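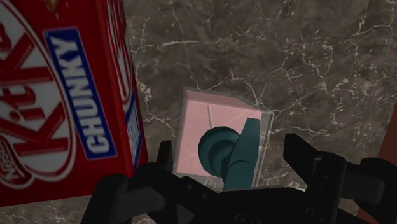 Can a Machine Put Away the Groceries Yet?
Term project report
Quang Lâm
2023-11-15

My grandmother ran a corner store for most of her life, and when I told her I was going to spend a semester finding out whether a robot could do her old job, she laughed for a good long while and then asked if it could start in January. I have thought about that question a lot while writing this report, and I still owe her a proper reply.

What I wanted to know was fairly small. Stocking a shelf or clearing a kitchen counter is mostly picking one thing up and putting it down somewhere else, so I asked how well a two-finger gripper manages that one step when the things in front of it are all different. A box of chocolate bars, a little cube and a handle with a round base ask for very different grips, and my grandmother would sort out all of them with one hand while talking to a customer.

All of the work was done in simulation. I used a program called Cindeck, which our department already had running, and I am glad I did, as my early attempts would have dented a real counter (and probably a real arm). I set up 12 arrangements of objects on a stone countertop and let the arm try each of them many times over, which came to nearly 2,000 attempts by the end. The control method was one I named Caro, after our neighbor's cat, who is also very particular about what she will pick up.

Boxes went best. They have flat sides and they stand still, and as long as the fingers came in square to the narrow side the grip usually held. Cubes were fine too, when they had open counter around them. The trouble started with crowding. If a handle was lying against or across a cube, the arm would often close on both, or nudge the cube away while it was reaching for the handle. Handles were hard even by themselves – the flat part is easy to pinch, but the weight of the round base pulls it around as soon as it leaves the counter.

I spent five weeks on that one problem, which was more than I had planned, and I am a little embarrassed about it. What helped in the end was having the arm move the neighboring object aside first and then go back for the one it wanted. It is slower, and it looks fussy when you watch it, but a careful person does much the same thing at a full sink.

So, could it work in a store? With one kind of box and plenty of room, I think it is close. For a mixed shelf, or the counter in my family's kitchen on a Sunday evening, I would say it is a good way off. My simulated objects also never tore, leaked or got sticky, so a real shelf would be harder again.

If I had another semester I would add soft packages, especially bags of rice and chips, and I would try a gripper with a third finger. The settings for all 12 arrangements are in the appendix.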